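Reviews > Home Storage > Baskets and Bins

Rancombe open basket, medium. Two months in

Short version for people in a rush: good basket, slightly annoying rim, buy the medium and skip the small.

I got the Rancombe in August because the old hamper finally gave out at the bottom. Wanted something I could carry with one hand, leave out where guests can see it, and throw cloths in without opening a lid. Kitchen towels, dust rags, the stuff that piles up by the sink. Paid $27 at Kontogiannis, which is more than I like to pay for a basket. They had it on a low shelf behind the mops, took me ages to find.

Size first. The medium holds a week of kitchen cloths for 2 people if you fold them. If you just throw them in, more like four days. I don't fold them. The small one looked cute in the store but you get maybe three hand towels in there and then it's a hill.

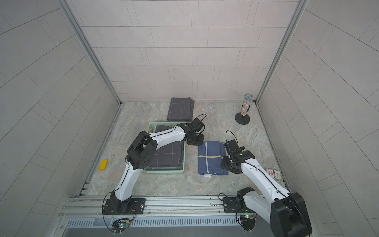

Anika Villanueva
Staff reviewer, storage and laundry

Carrying. Fine when it's half full. Full of damp towels it gets heavy quick and the rim digs into your fingers, I ended up hugging it down the stairs. My sister has the Brarklow, which has a rolled edge, and that one is nicer to hold. Hers also costs almost double so, you know.

Cleaning it: wipe with a damp cloth, leave it upside down overnight. Done. I did spill a bit of bleach water in mine one Tuesday and wiped it out right away, no mark. Wouldn't push my luck. Lint gets down in the corners and the vacuum brush doesn't really reach, an old toothbrush does.

Does it slide? On my tile, yes, a bit. I bump it with my foot on the way past and it travels. Stuck felt pads under it and that was worse!! Took them off, put on the little rubber dots you get for cabinet doors, much better. Should come with them at this price.

Folding tip while I'm here. Thin cloths go in standing up, like files, thick towels flat underneath. You can grab one with out pulling out the rest. Works for microfiber, doesn't work for those big flour sack towels, they just flop over.

Stuff I'd change: softer rim, rubber feet, and a size between medium and large. The large is a monster. Tried it in the bathroom and the door wouldn't open all the way, back it went. Kontogiannis took the return no problem but I had to stand in line twice becuase the first line was for pickups.

Score: 7 out of 9 on our scale. Would be 8 with a better rim. Next up is the Brutardale stacking set, once I clear some shelf space.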